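Grandero tea towel promises to outlast the paper roll, but the stains get a say

A tea towel that its maker says can replace two years' worth of paper towel is heading for Australian homeware shops in January, and the company would like you to believe it will never look grubby. Shoppers who have bought a "last towel you'll need" before may want to keep their receipt.

The Tichý, a plain beige cloth from kitchen textiles label Grandero, will sell in packs of two. The company says it has been through 300 hot washes in its own laundry without losing its shape or its ability to soak up a spill. It hasn't said who checked the results, or what the towels were cleaned of along the way.

Asked for the full wash report, Grandero sent a one-page summary with a bar graph. The graph had no figures down the side.

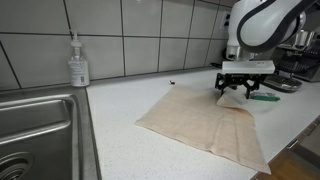 Stains are where claims like these tend to come unstuck. A manufacturer can pick its own dirt, and most pick something polite: a measured teaspoon of coffee, dabbed on and washed out within the hour. Kitchens are less considerate. The brownish-orange mark running along the fold of a beige towel on a speckled white benchtop is the sort of thing most households will recognise, and it's the sort of thing the Grandero summary leaves out. There is no mention of curry, tomato paste or turmeric, and no mention of how long a mark was left before washing.

Otakar Vondráček, Grandero's product manager, said the omission was a matter of space.

"We tested against everyday soiling," he said. "We're very comfortable with the performance of the weave."

Pressed on whether everyday soiling included turmeric, he said the company would "look at adding a guide to tougher stains" on its website. No guide had gone up by mid-afternoon yesterday.

The weave is a fair part of the sales pitch. Grandero describes it as a tight, flat cotton that dries faster than terry and leaves no lint on glassware. That may well be true of a new one. Flat-woven cotton has been sold on the same grounds for generations, and anyone with a drawer of old linen from their grandmother could make the same boast for nothing.

Then there's the colour. Beige has been everywhere in kitchen textiles for several seasons, and Grandero calls its version "forgiving". Rival brand Plakby, which sells a similar towel in navy and charcoal, would say that, too, and does, in almost the same words. A pale cloth can be boiled or bleached in a way a dark one can't, but the Tichý's care label rules out bleach. It also advises against fabric softener, tumble drying on high and "prolonged contact with coloured foods". For a towel meant to live beside the stove, that last one is a big ask.

Viera Jireš, a textile conservator who now runs mending classes, was unimpressed by the label.

"If you can't bleach it and you can't let food touch it, what you've bought is a decorative towel," she said. "Which is fine, people like those. Just don't tell them it's replacing the paper roll."

Her own advice on fresh marks is cheap: scrape, rinse from the back with cold water, rub in a bit of dish soap and leave it in the sun. She reckons oily orange stains need the soap before anything else, and that a hot wash done too early will set them for good. She has tea towels older than her children, she said, and every one of them is marked somewhere.
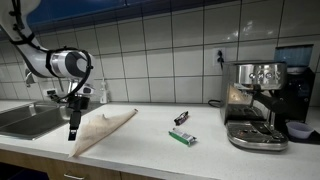 Gus Halvorsen
Consumer and homes reporter

Habit is the other thing the press kit glosses over. Grandero's figures assume a household uses each towel for one job, hangs it flat and washes it every second day. Real cloths get dropped by the sink in a wrinkled strip, next to a snack bar somebody meant to put away, and stay there. They mop the bench, then the floor, then dry a plate. A damp cloth left bunched up will smell whatever it's made of, and no number of laundry cycles in a factory tells you much about that.

Omar Matar, who manages a homewares store that has ordered 46 packs for the launch, doesn't expect customers to read the care label before they get home.

"They'll feel it, they'll like it, they'll buy it," he said. "Then I'll see a few back when the first spag bol gets on it."

His store won't be taking returns for staining. Grandero's own guarantee doesn't cover it either. The wording, in the fourth paragraph of the terms, limits claims to "faults in stitching or manufacture" and asks the customer to post the towel back at their own cost.

The company's strongest number is a survey. It says 207 people were given a pack to try at home, and that most of them cut back on paper towel. How much they cut back isn't given, and the packs were free. The survey was run by Tavix, a marketing firm that also designed the packaging.

Sowmya Nambiar, who worked on the survey for Tavix, said participants were asked to be candid and that "a handful" raised staining in their comments. Those comments weren't part of the published results. She said there were no plans to release them, though she didn't rule it out.

None of this makes the Tichý a bad towel. A sample sent to this desk felt sturdy, dried a load of glasses without leaving fluff and was properly hemmed on all four sides, something that can't be said for plenty of cheaper ones. It was also marked by lunchtime, thanks to a dribble of satay sauce, and after a cold rinse and one warm wash the mark was fainter but still there.

Grandero hasn't confirmed a price for the two-pack. Mr Vondráček said it would be "in line with other premium cloths", and that a darker colour was being considered for later in the year.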